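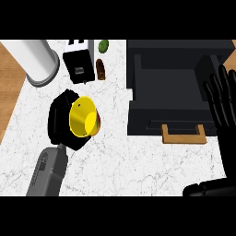 toaster on the marble, white container to the left of it

ok so I have officially moved back to wanting a small kitchen. A thread, because Mirjam told me to stop texting her about it

I grew up cooking in a galley in Wokiveck where you could reach the stove, the sink and the fridge without taking a step. Hated it. Swore I'd have a giant kitchen someday

then I rented a place with a giant kitchen for 8 months and I have never walked so much to make soup in my life!! The salt was in another time zone

my rule now – whatever I use every single morning gets to live on the counter. Everything else goes in a cupboard. I'm at 4 things and I'm fighting to keep it there (the blender is lobbying hard)

Malathi Joseph swears by one deep drawer for all the dry stuff, jars lying down, labels up. I tried it in March and kept it. You'd think they'd roll. They do a little

also measure your cupboards before you buy bins. I ordered 2 sets from Koller and one set is 36 cm deep and my shelf is very much not (anyone in Jundach want bins? free, come get them)

what I still haven't figured out is lids. Valentin stores his standing up in a dish rack inside the cabinet and it looks so smug in there. Might copy him

anyway if you've got a tiny kitchen and you love it, show me your spice situation. Mine is up to three paprikas and I don't know how that happened

edit – four paprikas, there was one behind the rice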